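双臂移动机器人工位点检表(带备注)
设备名称:Tindar 双臂机 工位:走廊口 Keskin 工位
点检日期:2019年7月2日 点检人:Duarte Guerreiro 复核:Armindo Garcia
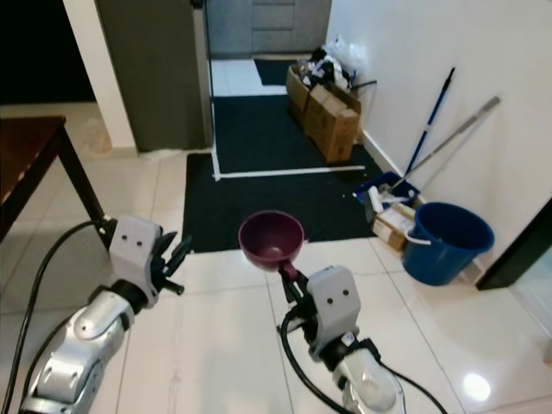 头部视角,右夹爪夹持勺柄,左夹爪张开。

填写说明:结果栏写“合格”“不合格”或“待查”,不留空。不合格项要在备注里写明处理办法和期限。当天没做的项目写“未检”,不要照抄上一次的结果。

一、开机前

1.1 急停按钮按下后旋出,能正常复位
结果:合格
备注:机身按钮和遥控端按钮都试了。遥控端按钮行程偏软,暂不更换,下次点检再看。

1.2 电池舱盖锁扣
结果:合格
备注:锁扣有磨痕,不影响锁紧。

1.3 底盘轮面清洁,无缠绕物
结果:不合格,已处理
备注:右后轮缠了线头和头发,用镊子清掉,手推转动顺畅。走廊拖地以后容易带进来,清洁班次结束后请先看一眼轮子再开机。

1.4 工位钥匙开关在“维护”位
结果:合格

二、手臂与线缆

2.1 左臂各关节外壳无裂纹,接缝无松动
结果:合格
备注:前臂分段处的螺钉按 Prirnau 的维护卡重新点了标记漆。旧漆没有刮干净,看标记以新漆为准。

2.2 右臂各关节外壳,黑色关节环处无异响
结果:合格
备注:低速来回转动,没听到摩擦声。

2.3 左臂外走线
结果:待查
备注:黑色线缆沿手臂外侧弯到腕部模块,留了弧度。手臂收到最里面时弧度变小,插头根部是否受力还看不准。Armindo 要求在收臂姿态下再检一次,检完之前不跑收臂到底的程序。

2.4 右臂外走线
结果:合格,有意见
备注:右臂下方的线缆垂成一个弯。底盘转向时要确认不会挂到桌腿。建议加一个扎带座,扎带不要勒死,以腕部转到两端极限时线不绷紧为准。

2.5 腕部模块固定螺钉
结果:不合格,已处理
备注:左右腕各有4颗。右腕有一颗能用手拧动,取下清胶,涂中强度螺纹胶后装回,静置到下班前才恢复负载。左腕全部正常。

2.6 腕部模块正面擦拭
结果:合格
备注:无绒布干擦。不要用酒精,上次擦完留了一圈印子。

三、夹爪

3.1 左夹爪空载开合
结果:合格
备注:连续开合18次,张开和闭合都到位,没有报警。

3.2 右夹爪夹持
结果:合格
备注:夹持件用深红色塑料勺,勺体深而圆,柄短。夹住勺柄竖直保持,观察7分钟,勺子没有下滑和偏转。勺柄表面有水或油时本项不做,先擦干。

3.3 指面磨损
结果:合格
备注:右夹爪指面比左边光一些,还在允许范围内。备用指面剩2副,放在 Hotness 柜里,领用请登记。

3.4 断电后夹持状态
结果:未检
备注:按规定要有两人在场,一人托住工件。本次复核人到得晚,改到8月点检时一起做。期间不得用手臂夹着工件过夜。

四、地面与周边

4.1 地砖面
结果:合格,注意
备注:米白色亮面砖,反光比较强。灯光直接照在砖上时,要看一下头部相机画面有没有大块过曝。过曝时关掉对应的那组灯,不要去改相机曝光参数,参数改过以后几次记录没法对比。

4.2 深色地垫平整,边角不翘
结果:合格
备注:底盘过垫边时车速降到低档。大垫铺在工位中间,门口另有一块,挪动以后要放回原处。

4.3 门口白色胶带线
结果:合格
备注:胶带线脏了可以用湿布擦,翘边就整段换掉,不要在上面叠贴。

4.4 桌子与左臂的距离
结果:不合格,待整改
备注:深褐色面木桌的黑色金属桌腿就在左夹爪后面,左臂向外摆的余量太小。整改办法:把桌子往外移,移好后在地上做记号。整改前左臂外摆程序停用,示教时左侧要有人看着。

4.5 门扇状态
结果:合格
备注:灰色门扇在打开位置,运行中不得推动。门吸吸力偏弱,已报修。

4.6 靠墙物品
结果:不合格,待整改
备注:右侧白墙边有叠放的两个纸箱,上面堆着杂物和塑料袋,拖把等长柄工具斜靠在墙上,旁边还有蓝色塑料盆、小纸箱和深蓝色水桶。长柄工具倒下来会落进底盘通道,要求改成挂墙。纸箱上的塑料袋先清走,飘到地上会卷进轮子。盆和桶在机器运行时不得装水。

五、软件与标定

5.1 开机自检无故障码
结果:合格

5.2 双臂回零
结果:合格
备注:先左后右,两臂不同时回零。

5.3 头部相机与手臂的位置对应
结果:合格
备注:让右夹爪夹着勺柄举到机身前方,对照画面里勺口的位置,与上一次的存图比对,没有看出偏移。右腕螺钉重装以后又比对了一遍,结果相同。

5.4 日志存储空间
结果:合格
备注:旧日志已转存,转存后才删除。

六、遗留项汇总

2.3 左臂线缆收臂姿态复检,Duarte Guerreiro
2.4 右臂扎带座加装,Duarte Guerreiro
3.4 断电夹持测试,8月,两人
4.4 移桌并做记号,Armindo Garcia
4.6 长柄工具挂墙,纸箱清理,Armindo Garcia

复核意见:4.4 和 4.6 完成前,本工位只允许低速运行,底盘不得自主穿过走廊。2.5 的螺钉下次开机前再用扭矩扳手确认一遍,读数写在本表背面。其余同意。
Armindo Garcia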